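Ekeo Curberg tray, light blue - review
Posted 26 December 2019

Quick one, the sink is full and there are people coming back for leftovers.

Bought the Curberg in April from Carside, the shop out past the tire place, after the old wire fruit basket finally got on my nerves. Bananas with lines pressed into them, grape stems stuck through the bottom, crumbs all over the table under it. Wanted something flat, plain, washable. Carside had two kinds, this and the Jelínek. Got the Ekeo first, went back for the Jelínek a couple weeks later so I could compare. More on that below.

What it is: a shallow plastic tray, rectangular, open top, low straight sides, flat bottom. No lid. No handles, no little feet, no divider. Comes in light blue or a sort of oatmeal. I went with blue. Looks good on a white table, a bit washed out under strong light.

Cleaning. The big plus. Smooth all over so stuff wipes right off. Beet juice came off with dish soap. Turmeric left a faint yellow patch by one corner, which took two rounds of baking soda and I can still find it if I tip the thing toward the window. Mango sap, fine. Top rack of the dishwasher, fine so far. Bottom rack I tried once and the long side came out with a tiny bow in it. Went back flat overnight with a pan on top but I would'nt do it again.

Size. Good for one layer of fruit. Low sides mean you can see what's in there and get a whole hand in without scraping your knuckles, and that matters more than I figured it would. Dragon fruit is the tricky one, all those leafy bits on the skin catch on anything with a mesh or a weave. Straight in and out with this. Same for artichokes. Round stuff is less happy. Limes roll. Plums roll. If you carry it one-handed with limes in it you will be picking up limes.

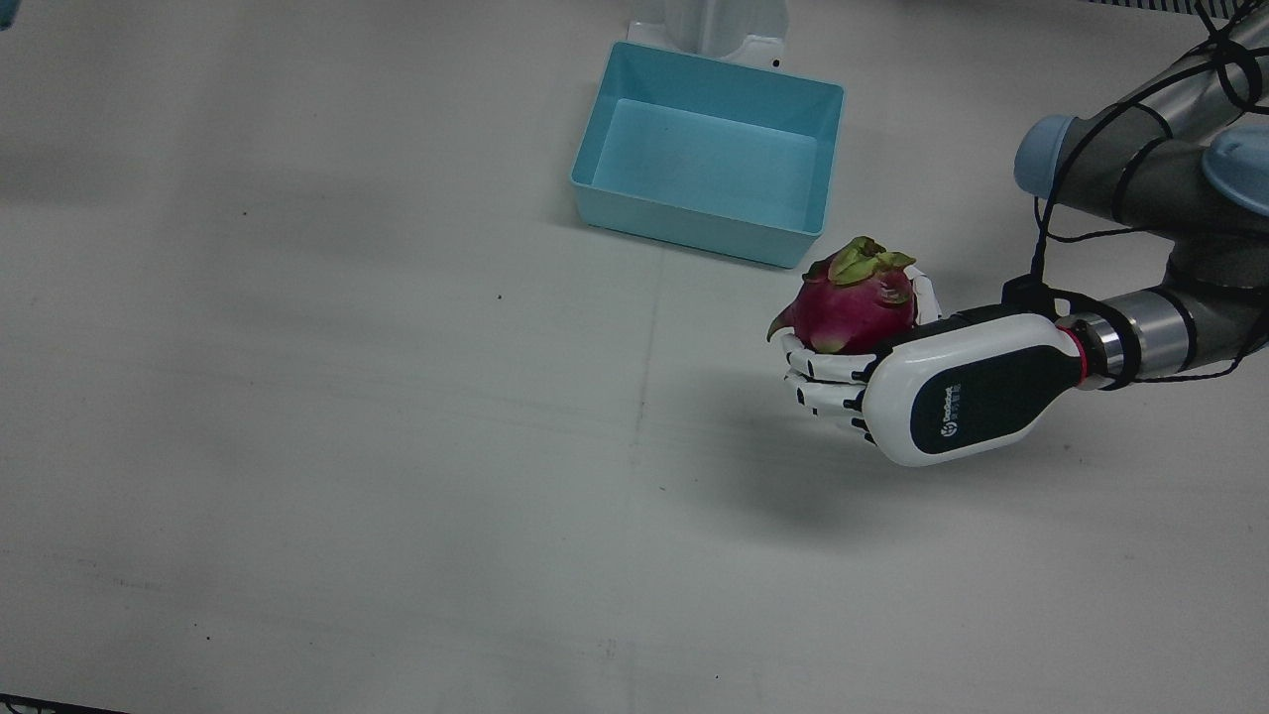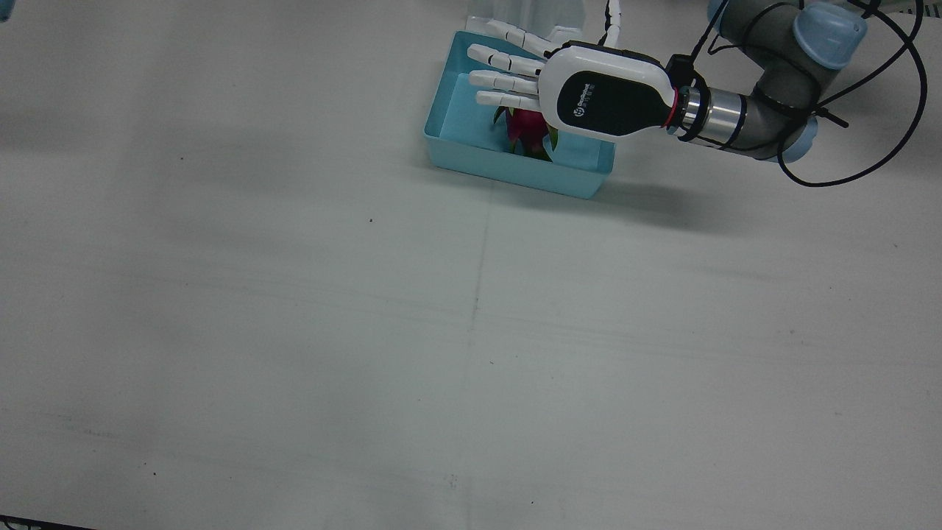

Light blue tray on the white tabletop. Dragon fruit is in both pictures.

Grip on the table. So-so. The bottom is as smooth as the rest of it, so on a slick top it slides if you bump it. Doesn't scratch though. I cut a piece of shelf liner to go under it, works great, looks like shelf liner.

Smell. Strong plastic smell out of the wrapper. Washed it twice, left it on the porch, gone in a few days.

Stacking. They go inside each other a little way and then stop, the sides being so straight. Two stacked is fine. Three gets tippy. If you want a big tower of trays in a cupboard get something with slanted sides.

Versus the Jelínek. That one is deeper, has a rolled lip and is easier to carry when full. Also heavier, and the lip has a groove on the underside that holds water forever. You put it away, you think it's dry, you pick it up and it drips down your sleeve. Every time. Drove me nuts. It lives in the garage now with potatoes in it and does that job very well. For the kitchen table I reach for the blue one.

The box also says 90 day returns. Never needed it so can't tell you how Ekeo is about that. Carside took back a cracked one for my sister with no fuss, just had her bring the reciept. Hers was cracked in the box, mine wasn't.

Other things mine has been used for since spring: seedlings, Lego sorting, thawing chicken (washed after, obviously), holding all the cookie cutters while the drawer got fixed. Held a whole set of paint jars one weekend and no stains from that. Chicken is where you notice the flat bottom, no channel or anything, so the drips just sit in the corners. Paper towel.

Good: easy to wipe down, easy to reach into, not ugly.
Bad: slides around, no handles, keep it off the bottom rack.

Would buy again, in the oatmeal next time maybe, for the turmeric. Four out of five. Would be five with a grippy bottom. If anybody has found a liner that doesn't curl up at the edges please say which one in the comments.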